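Quarta-feira, 25 de março

Segunda tentativa com o licor de menta. A primeira ficou com excesso de óleo essencial e turvou ao diluir, o que era de esperar com a concentração que usei. Desta vez parti de folha fresca, sem óleo nenhum, e de álcool neutro comprado na Arnia. Pesei 30 gramas de folha, já sem talos, para meio litro de álcool. Maceração em frasco fechado, às escuras, no armário debaixo da escada, onde a temperatura anda pelos 18 graus e quase não oscila.

Coei hoje de manhã, ao fim de 4 dias. A cor saiu verde-escura, a puxar para o castanho nas bordas do copo. A clorofila degrada-se depressa com a luz e não conto que o verde se aguente até ao verão. O aroma está limpo, com uma nota herbácea no fim que atribuo às folhas maiores. Na próxima uso só as pontas.

Preparei a calda com 200 gramas de açúcar branco e igual peso de água. Deixei arrefecer por completo antes de juntar. A mistura ficou límpida -- uma ligeira opalescência no fundo do jarro, que desapareceu ao mexer. Filtrei duas vezes por papel. A segunda passagem foi lenta, bem mais de uma hora, e provavelmente dispensável.
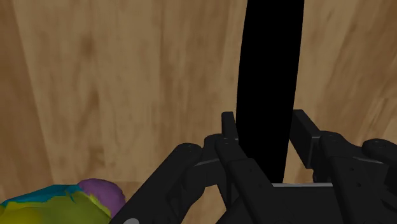

Rotulei as garrafas com a data da maceração e o peso da folha. Ficam fechadas até julho. Da outra vez abri cedo demais e o álcool sobrepunha-se a tudo; o repouso arredonda a aresta, embora não saiba dizer ao certo por que mecanismo. Li duas explicações que se contradizem e nenhuma trazia medições.

À tarde testei o cacau. Três chávenas, mesma base: leite gordo, cacau Boström sem açúcar, uma pitada de sal. Na primeira, uma colher de sopa de rum escuro. Na segunda, a mesma medida do licor novo, sem repouso. Na terceira, aguardente de canela da Prukska. O álcool entrou sempre fora do lume, com o leite já abaixo da fervura, para não perder a parte mais volátil.

Resultados. O rum integra-se bem e pede menos açúcar do que eu tinha previsto. A menta, mesmo verde, domina o cacau; meia colher chega. A canela separou uma película gordurosa à superfície, que voltou a formar-se depois de bater. Pode ser do leite. Repito com meio-gordo antes de culpar a aguardente.

Falta resolver os bombons com recheio líquido. O método da crosta de açúcar em amido exige um amido muito seco, e o meu apanha humidade no saco. Vou secá-lo no forno, na temperatura mínima, com a porta entreaberta, e passá-lo pelo peneiro ainda morno. As formas encomendei-as à Candidside, em policarbonato, mas servem só para o método da casca moldada. Para o amido basta um tabuleiro fundo e qualquer coisa que deixe cavidades regulares.

Por comprar: papel de filtro, amido de milho, leite meio-gordo, rolhas do calibre pequeno. Confirmar se o termómetro de açúcar ainda está certo -- na água a ferver marcava dois graus a menos.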